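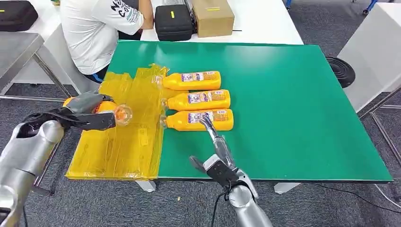 2 min read

Jerna Two-Arm Recording Station

Jerna is a tabletop station for recording handling tasks with two robot arms. Each session produces examples that a learning system can be trained on: what the cameras saw, where the joints were, and what the grippers did at that moment. It is sold by Beltbridge as a complete station or as a kit for a table you already own.

The bottle task shown uses yellow plastic bottles, a sheet of translucent film and a green mat. One gripper can hold a bottle over the film while the other works near the bottles still lying on the mat. Rounded bodies and clear necks make this a harder task than boxes, and we suggest starting with something simpler if your operators are new.

What is recorded

Joint positions and gripper opening for both arms
Video from the head view
Operator notes, typed at the end of each example
A pass, fail or discard mark

Examples are saved one per folder. A discarded example stays on disk until you delete it, so check your free space before a long session.

Recording software

The station ships with Dralitz, our recording program. An operator picks a task, resets the objects, and starts and stops each example from a foot pedal. Dralitz can split a task into as many as five named steps. Steps can be renamed later without recording again.

Alemneh, the review tool, is a separate download. It plays back video and joint data together and lets a second person change the marks.

Setup and training

Allow three hours for first setup. Training is led by Ebise Hailu and covers arm calibration, resetting a task the same way each time, and when to throw an example out. Remote training is included with the complete station. Kit buyers can add it to the order.

Part number: 2219
Warranty: 3 years on arms, grippers not included
Next shipments: August

Spare gripper fingers and mats are listed under Accessories.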